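Totier earbuds down again, worth it at this price?

pebbledash_ian
22 March 2021

Morning all. I've been after a pair of wireless earbuds for the bus and I see the Totier ones have dropped again on the Porncombe site. I missed them last July when they went for silly money and I've been kicking myself ever since. Has anybody here lived with a pair for a while? I mostly listen to podcasts, a bit of music, and I ring my mum on the way home, so the microphone matters more to me than the bass does. I've read the reviews on the shop page (all 982 of them, or that's how it felt) and they're either five stars or one star with nothing in the middle.

marrowfat
Had mine since Christmas. Sound is fine, better than fine for podcasts. The case is a bit of a fat little thing and it doesn't like a tight jeans pocket, but I've got used to it. Calls are OK indoors. Outside with any wind my sister says I sound like I'm in a washing machine.

pebbledash_ian
Ah, that's a shame about the wind, my bus stop is on top of a hill!

Leen Kassab
I'd go the other way and get the Dumia pair. They cost a bit more but the calls are so much clearer, and you can use one bud at a time without the other one sulking. I did have the Totiers first and gave them to my nephew after a month. The left one kept dropping off the connection whenever I put my phone in my back pocket, and I tried everything, resetting them, forgetting them in the Bluetooth menu, new phone even.

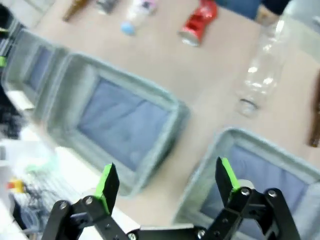
Grey storage bins on the table

marrowfat
Never had that with mine Leen, not once. Did you do the firmware update? You have to do it through the app, and the app hides it under a little cog in the corner. Mine were a bit stuttery out of the box and that cured it.

Leen Kassab
I did, twice. Maybe I had a duff pair, I'm not saying they're all like it. But I wouldn't buy them again, even cheap.

tallboy88
Can I be the boring one and say wired? My old Harb wired ones are still going strong and I've never had to charge them or update them or hunt for one under the sofa. I know, I know, phones don't have the socket any more. You can get an adaptor for pennies.

pebbledash_ian
I had an adaptor tallboy! It's somewhere in this house with every other adaptor I've ever bought. And I do the washing up with headphones on, so wires end up in the sink.

quince_and_cheese
Careful with the "was" price on that listing. I've been keeping an eye on these and they have never been full price for more than a few days at a time, so that big red percentage is a bit of a fib. Still a decent price, just don't let the timer on the page rush you. It goes back to the start when you refresh.

marrowfat
Ha, so it does. Just tried it.

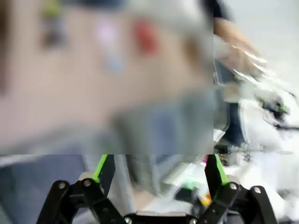 Open black gripper, blurred forearm and clear plastic

tallboy88
What's the battery like on them these days? That's my other grumble with wireless stuff. You buy it, it's lovely, then a couple of years on it lasts as long as a cup of tea. The box always says something like 300 charges and then you do the sums on how often you use them.

marrowfat
I get about 2 days of commuting before the case wants plugging in. I don't have them loud though. No sign of it getting worse yet, but ask me again next year I suppose.

Leen Kassab
The Dumias do me most of a week, just saying! Although the charging light on the case is so bright I have to put a sock over it at night.

quince_and_cheese
I don't think the Dumias are worth the extra for podcasts, sorry Leen. I've borrowed a pair and voices sounded a bit thin to me. For calls I'll give you that, they're better.

Leen Kassab
Did you try the bigger tips? They sound thin to me too with the ones that come fitted. The bigger ones are in the bottom of the box under the cardboard and I nearly threw mine out.

quince_and_cheese
I did not know there were bigger tips. I may have to borrow them back.

pebbledash_ian
Right, thanks everyone. I'm leaning towards the Totiers still, since it's mostly podcasts and my mum can't hear me whatever I use. Does anyone know if Porncombe take them back once they're opened? I can't find it anywhere on their returns page.

marrowfat
They took a speaker back off me with the box open, but I don't know if they're fussier with things that go in your ears. I'd email them before you order.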